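Premine Kids — How Stuff Works At Home

WHY DOES A SINK HAVE THAT LITTLE HOLE? (and other washbasin questions)

You use it every morning. And every night, if someone is checking. Teeth, hands, face, done, run off. But a washbasin is a clever thing and most people never look at it properly. So let's look. Two minutes, that's all. Well, maybe a bit more.

First, names

Sink or basin? In lots of houses the one in the kitchen gets called the sink and the one in the bathroom gets called the basin. Grown-up plumbers say basin, or washbasin, or wash-hand basin which is a bit much. Your gran might say "the sink" for both and she's allowed.

Parts you need to know:

Bowl — the dip where the water goes.
Deck — flat bit round the bowl. Soap lives there.
Tap — you know this one. In America it's a faucet.
Drain, or waste — hole at the bottom.
Plug or stopper — shuts the drain.
Overflow — the little hole up near the top. The star of this page. We'll get to it.

What is it made of?

Usually clay! Yes, same sort of family as mugs and plates. Very wet clay, runny like thick cream, gets poured into a mould. The mould soaks up some of the water and the clay goes firm round the inside. Then out it comes, floppy-ish and grey, and it has to dry slowly. Too fast and it cracks.

Next comes the glaze. Glaze is a sort of liquid glass coat. Sprayed on, looks dull and powdery to begin with. Then into the kiln, which is an oven, but much much hotter than the one you do fish fingers in. The glaze melts and spreads out and when it cools you've got a hard shiny skin.

Why bother with the shiny skin? Fired clay without glaze can be a bit thirsty. It can soak up water and soapy muck, and it feels rough. Glaze keeps the water on the outside and lets dirt slide off. Run your finger round your basin at home. Smooth? That's glass, more or less.

Not every basin is clay. Some are steel, some are stone, some are a sort of tough plastic. Tap yours gently with a fingernail. Clay goes "tink". Plastic goes "tup". (Gently!! Do not use a spoon.)

Why is it that shape?

Water is lazy. It goes downhill and that's it, that's all water wants. So the bottom of the bowl isn't flat, it slopes towards the drain. Sometimes you can hardly tell. Try this: put one drop of water at the side of the bowl and watch where it goes. If it's a very small drop it might just sit there, because water likes to stick to things too. Add another drop. Off it goes.

Corners are rounded for a good reason. Have you ever tried to get the last bit of yoghurt out of a pot with a square bottom? Muck hides in sharp corners. A cloth can get right round a curvy one.

And the back edge often sticks up a bit, like a tiny wall. That's so splashes don't run down behind the basin and make the wall soggy. It doesn't stop all of them. It especialy doesn't stop the ones you make on purpose.

The tap

Older basins have two taps, hot one side and cold the other, so your hands are either freezing or ouch. Lots of newer ones have a mixer, where hot and cold join up before they come out. Some mixers have just one lever. On most of them, lift it for more water, swing it sideways to go warmer or colder.

Inside a lever tap there are often two smooth hard discs with holes in. Move the lever and one disc slides over the other. Holes line up — water. Holes don't line up — no water. If a tap drips when it's off, something in there might be worn out, or a bit of grit has got in. Tell a grown-up. Drips add up.

The silver coat on a tap is mostly chrome. It's really, really thin. Chrome doesn't go rusty the way plain iron does and it's so shiny you can see your own face in it, with an enormous nose. Go and look.

The bendy pipe underneath

Crouch down and look under your basin (some are boxed in, sorry). There may be a pipe that goes down, then up a bit, then off into the wall. Or a fat round thing like a jar, which does the same job. It's called a trap.

Some water always stays in the bend. It's meant to. Drains smell bad, and the bit of water blocks the smell from coming back up into your bathroom. Like a door made of water. The trap also catches things that fall down the hole, so if a ring goes down, TURN THE TAP OFF and shout for someone. It might still be sitting in there.

OK now the little hole

Here's the thing. Imagine you put the plug in and turn the tap on. Then someone calls you to see a really good dog out of the window. You forget. Water goes up and up and up...

With no overflow, it comes over the edge and onto the floor and then maybe through the ceiling downstairs. Bad day.

With an overflow, the water gets to the little hole first. In it goes. Behind the hole there's a hidden path inside the basin, down the back, and it joins the drain underneath the plug. So the water sneaks out even though the plug is shut.

But! The hole is small. A tap going full blast can beat it. So it's a helper and not magic, and you still have to turn the tap off when you go to see the dog.

Some people say the hole also helps the basin empty faster by letting air in. On some basins it does seem to help a bit. Not all of them. You could test yours, see the bottom of the page.

A few basins have no overflow at all, mostly the fancy bowl sort that sit on top of a table like a salad bowl. Those often have a drain that can't be shut, so that the water always has a way out.

Why does it get grubby if it's full of soap all day?

Good question, glad you asked. You'd think the cleanest thing in the house would be the thing you clean yourself in. Nope.

Dirt comes off you and has to go somewhere. Most goes down the hole. Some gets left behind on the way. Toothpaste dries into white blobs. Soap plus the chalky stuff in hard water makes a dull scummy layer. And when water drops dry up, the water goes off into the air but the chalky stuff stays, so you get pale marks and rings. That's limescale. If you live somewhere with soft water you get less of it, lucky you.

Brown marks can be all sorts. Mud, tea, paint water, a bit of rust. 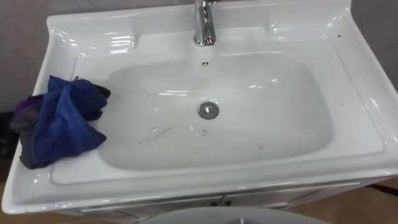

Anyway, cleaning. It's dead easy and you can do it yourself with a soft cloth and a bit of washing-up liquid. Leave the strong sprays to the grown-ups, and NEVER mix two cleaners together, that can make nasty gas.

1. Take everything off the deck. Toothbrushes, soap, that shell from the beach.
2. Wet the cloth with warm water and squeeze it out.
3. Small blob of washing-up liquid.
4. Do the tap first, then the deck, then down into the bowl. Top to bottom, so you're not dripping dirt onto a bit you've done.
5. Go round the drain twice. It's always worst there.
6. Rinse with clean water.
7. Dry the tap with a dry cloth if you want it to gleam. No drops left means no chalky spots.

Don't use anything scratchy on the glaze. Tiny scratches hold dirt and then it gets grubby quicker than before, so you've made yourself more work. Rinse the cloth out after and hang it up somewhere to dry. A damp cloth left in a heap goes whiffy.

Try it! The overflow race

You need: a basin with an overflow and a plug, a watch or timer, a towel for the floor, and a grown-up nearby.

Put the plug in. Turn the cold tap on to a thin stream, about as thick as a pencil. Watch the water climb. When it gets to the little hole, listen! Most of them gurgle. Let it run for 15 seconds more and see if the water keeps rising or stays put. Then tap off.

Now pull the plug and time how long the basin takes to empty. Write it down. Fill it again to the same height, just under the hole this time, and do it once more with your finger over the overflow. Any diffrent? Ours took 43 seconds the first time and we got called to tea before the second go, so you'll have to find out without us.

To save the water, do the race when you need to wash your hands anyway. Or scoop some out for the plants, if there's no soap in it.

Quick words to keep

Glaze — shiny glass coat on clay.
Kiln — very hot oven for clay.
Trap — bend in the pipe that holds water and keeps smells out.
Limescale — chalky stuff left behind by hard water.
Mixer — tap that joins hot and cold.

Next time: where does the bath water go after the plughole? Bring wellies.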